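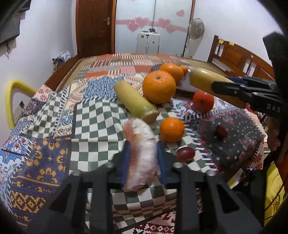
Issue 6, page 21

Inspection checklist, hand-held gripper pair, produce and wrapped goods table
Stindis handling cell, inspected March 26, 2018

1. Finger pads seated, edges down
OK. Blue pads hold the wrapped bundle without biting through the film as far as I can see. The supplier, Gamage, says the pads last a season. I'll believe that when I've logged one.

2. Top plate fasteners
OK, with a comment. Both tight by hand. The Ruvaleck sheet gives a torque figure but doesn't say for which plate, so I left the box blank. Somebody had already ticked it for me in pencil. Please don't.

3. Side arms, play at the pivots
Pass. Slight click on the left one at full opening. It was there in the last report too, marked "normal." Normal compared to what?

4. Jaw alignment, closed on nothing
Pass on both. Checked with a paper strip, top and bottom.

5. Jaw alignment, closed on a load
Pass on the wrapped bundle. Pass on the yellow banana-like piece in the DAS-marked jaws. Not tried on the oranges, and an orange is where I would expect a crooked pad to show up.

6. Clearance between the two units
Not passed. Both work over the same table and the only rule is that the operators watch each other. I want a line on the cloth or a written order of moves.

7. Work surface
Comment only. The patchwork cloth can ruck up under a low pick. Tape it at the corners or take it off.

8. Cycle counter
Reads 928. The service card says pads get looked at every 60 cycles, and it has nearly no initials on it. Either the card is wrong or the looking didn't happen -- I can't tell which from here.

9. Cleaning after wrapped food
Open. The card says "wipe." With what, and who signs? Flunduvden sent a procedure for a different pad material and it should not be used on these until they confirm.

Result: usable for light items. Items 6 and 9 stay open. Recheck item 3 with the arm off the body before anyone writes "normal" again.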